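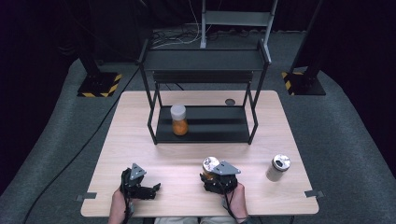
# Week 4: How a pop single is put together

Hi all! These are my notes from Wednesday, tidied up a bit (only a bit, my handwriting was a mess). Bring them to the next session because we'll be marking up a song together.

## The parts you need to know

I go by ear first and labels second, but the labels help when we argue about a song. So:

- **Verse** – carries the story, usually sits lower in the singer's range
- **Pre-chorus** – lifts the energy, often drops the drums for a bar or two
- **Chorus** – the bit you hum in the shower
- **Post-chorus** – a chant or synth line that keeps the hook going
- **Bridge** – new chords, new mood, often one big note

We played "Paper Tide" by Sondus twice. I love this song! The pre-chorus is so long that half of you called it a second verse, and I think you could defend that in an essay if you point to the rhyme scheme. The tempo is 100 beats per minute, but the hi-hats run double, so it feels much faster than it is.

## Group song or solo song?

Then we moved on to Alline, the group, and the first solo single from their main rapper, who records as Gernley. In the group tracks his parts last up to 26 seconds. On his own he has to fill three minutes, and you can hear him working that out: more singing, more doubled vocals, a bridge that's mostly whispering (I'm not sold on the whispering, but a few of you were very keen).

Listen for who sings the hook. In a group it gets passed around, so each repeat has a new color. A soloist has to find that color somewhere else – harmonies, ad-libs, a key change if they're feeling brave.

## For next time

1. Pick any solo single by a singer who started in a group.
2. Write down the start time of each section.
3. Write one paragraph on the second chorus. What changed from the first?
4. Read the Mkhize chapter on hooks, first 30 pages. Skip the charts.

Headphones, please, and no phone speakers. You'll miss the bass line completely.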